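Section 6: When the arm drops a plate, or won't let go of one

I've put the fault section before the fine tuning on purpose. Most of you will meet a grip fault on your first morning with the Praltik, and I'd like you to meet it with this page open. I wrote the first version after my own arm stopped dead over the rack with a plate in its fingers and I did the worst thing possible, which was to grab the plate and pull. The fingers opened, the arm sprang up and I got a good clout on the wrist. So please read the caution first, even if you skip the rest!

CAUTION: An arm that has stopped is still under power. Keep your hands, sleeves and hair out of its reach until the base light has gone out. Never pull an object out of a closed gripper.

6.1 What the fault looks like

The control window shows fault code 20 (grip lost) or fault code 2 (grip stuck). With 20, the arm thinks it was holding something and now thinks it isn't. With 2 it's the other way round: it has been told to open and the finger sensor still feels a load. Both codes stop the run, and neither one cuts the motor power. I do wish they did, and I've told Prakash Chowdary so more than once.

6.2 Making it safe

1. Press the red stop button on the desk box. Don't use the pause button on the screen, which only holds the program.
2. If there's something in the gripper, slide a folded towel underneath with a long-handled spatula or a ruler. Keep your arm out to the side.
3. Switch off at the wall and wait for the base light to go out. The arm will sag a bit as it loses power, so let it come down by itself.
4. Turn the finger release a quarter turn anticlockwise and lift the object away.
5. Check the cable under the arm for kinks. If it has caught on anything, free it now.

Note: if you hear clicking after the light goes out, leave everything alone and go and make a cup of tea. It's usually the joint brakes settling, but I'd still give them time.

6.3 Finding the cause

Nine times out of ten it's the grip force. The factory setting is 200 and it suits solid little things very nicely, but a plate rim is thin and smooth and it slides. Wiremu Te Moana sent me his log from the Nevwood bench, all 2,618 lines of it, and every single code 20 in there came at the moment a plate left the table. The small objects never bothered it.

Before you touch the force, though, look at what the arm has to work with. My own practice layout has plates in the rack and one flat on the table, with a few odds and ends that the gripper might have to pick up or steer round.
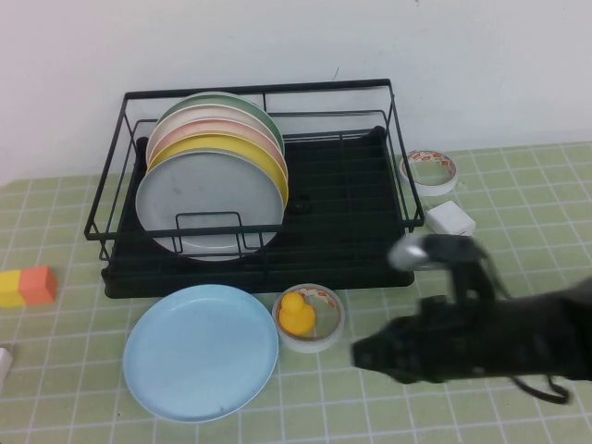
Fig. 6. Practice layout with the arm coming in from the right. Five plates are racked, the light blue one lies flat in front, and the duck sits in the tape roll.

6.4 Putting it right

1. With the power still off, wipe both fingertips with a clean cloth. Grease is a real nuisance here.
2. Wipe the plate rims as well, and throw out any plate with a chip in it.
3. Push the rack back to the wall so it can't creep away when the arm nudges it.
4. Switch on, stand clear and choose Home. Let the arm finish before you go near the table.
5. Open Grip, then Force, and go up one step. Only one! I went up four and cracked a saucer.
6. Run the lift test with a plastic plate before you trust it with china.
7. If the test passes, run the full program at half speed and keep a hand by the red button throughout.

Note: code 2 needs a different cure. Leave the force where it is and run Finger Zero from the service menu with nothing in the gripper. If it comes back the same day, the sensor lead has probably worked loose at the wrist — see Section 9 for how to reseat it.

6.5 When to stop trying

If you get either code again after all that, unplug the arm and leave it unplugged. Write down the code, the force setting and what it was lifting, then send the lot to Farah Pattinasarany at the Hidton workshop. She'll want the log file too, so don't clear it before you've saved a copy.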